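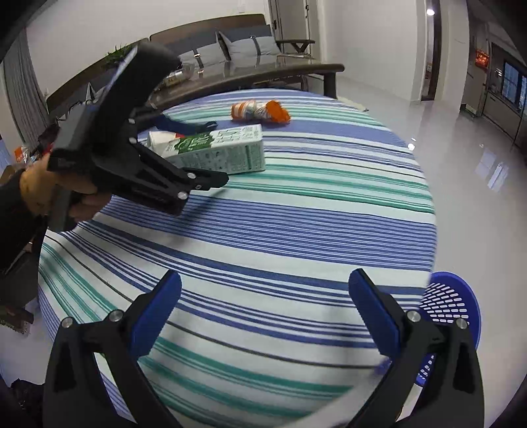 Skuvivside Pen & Paper Club -- Members' Writing

The Cardoso

Irén Bodnár filled the pen on the last night of April and it would not write. She flushed it with cool water, dried the nib on a paper towel, and tried again. It left a dry scratch on the page and then a blot.

The pen was a Cardoso, dark green, with a gold nib that her uncle Barnabás had ground down himself. He had kept accounts with it at the Nodley cannery for more than 9 years. When he died it came to her in a sock, along with five notebooks and half a bottle of Sengate Brown.

In the morning she took it to Lourenço Leitão, who fixed pens in the back of his brother's shoe shop. He looked at the nib through his loupe.

"Who did this grind?"

"My uncle. Barnabás Szekeres."

"He was left-handed."

"Yes."

"You're not." He gave it back. "The pen is fine. He cut it for the way he pushed it. I can regrind it for you. It takes an hour."

She asked what would be left of the old shape.

"None of it," he said.

She paid him for the look and went home. The first notebook was mostly fish prices. The second was the same until page seven, where he had started a letter to someone named Fernanda Cunha. He had written the opening again on the next page, and again on the one after. The ink had gone from brown to nearly orange where the line was thin. None of the letters got past the weather.

Irén put the pen in her left hand. She turned the paper until it was almost sideways and pushed the nib away from her, slowly. It wrote. The line was wide and wet, and the letters looked like a child's.

She wrote the date and her own address. It took most of the evening to write four lines. There was a Fernanda Cunha in the phone book, on the far side of the river -- there might have been others once. She copied the name onto an envelope and left it by the lamp so the ink could dry.

Henrique Baptista
7/31/23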